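Sevthorpe Hall Wedding and Celebrations Group
Minutes of the March meeting

Meeting opened at 7.10 pm in the supper room. Kerubo Mugo in the chair. Apologies were received from the Athumani family, who sent their comments on the seating plan by email.

1. Previous minutes
Accepted with one correction. The hire charge for the marquee at the Fumen reception was recorded as including the side walls. It did not. The walls were charged separately and have been paid.

2. Hire fees
The chair tabled a revised fee sheet. The bond stays at $300. Cleaning will no longer be refunded in part where confetti has been used outdoors, as the last two bookings left paper in the garden beds and the drain. Dried petals are still allowed. Glitter is not allowed anywhere on the grounds.
There was a long discussion on whether couples who book the hall for the ceremony only should pay the full evening rate. Agreed to leave the rate as it is until after winter and look at it again with the booking figures.

3. Athumani and Pudari wedding
Ceremony at 3 pm under the fig tree, reception in the main hall. The families have asked for the following:
- long tables in place of rounds
- a separate table for gifts near the side door
- the urn on from 2 pm for older relatives
- access the evening before to hang the fabric
All agreed except the evening access, which depends on the dance class finishing on time. Kerubo to ring the teacher.
The bride's grandmother will be in a wheelchair. The ramp at the side door is fine but the mat catches and is to be taken up for the day.
Readings and vows were raised by the couple, who asked if there was a limit on time. There is none from us. Their celebrant would like the whole ceremony kept to 20 minutes on account of the heat.

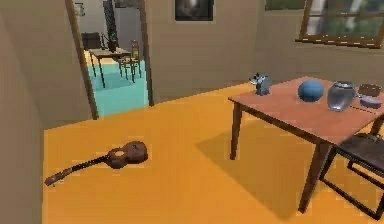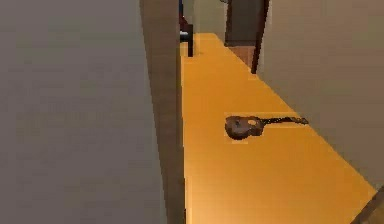
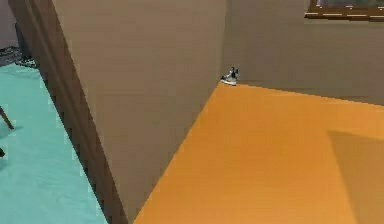 4. Sound and music
The hall microphone dropped out twice during speeches at the last reception. The battery pack has been replaced. If it happens again we will get a quote for a new one. Couples bringing a band are to be told at booking that amplified music finishes at 11 pm and that pack-up can run until midnight.
It was asked whether acoustic players could carry on in the courtyard after 11. Not agreed, as the neighbours on the eastern side have written in once already this year.

5. Linen
We hold enough white cloths for the long tables but 8 have candle wax marks. Kerubo has tried brown paper and an iron with fair results on the first one and will do the rest at home. Coloured runners are to be supplied by the couple.
Moved that real candles be permitted only in glass holders taller than the flame. Carried.

6. Accounts
Balance at the end of the month was $1,046 after the plumber was paid. The deposit for the Pudari booking has cleared. One invoice for chair covers is outstanding and a reminder has gone out.

7. Other business
The key safe is sticking in wet weather. To be oiled.
Someone has left a cake stand and a box of place card holders in the kitchen. They will be kept until the next meeting and then go to the op shop.
The brochure still shows the old phone number. Remaining copies are to be corrected by hand before any more go out.

Meeting closed at 8.25 pm. Next meeting in April, same room, with supper supplied by whoever has the key.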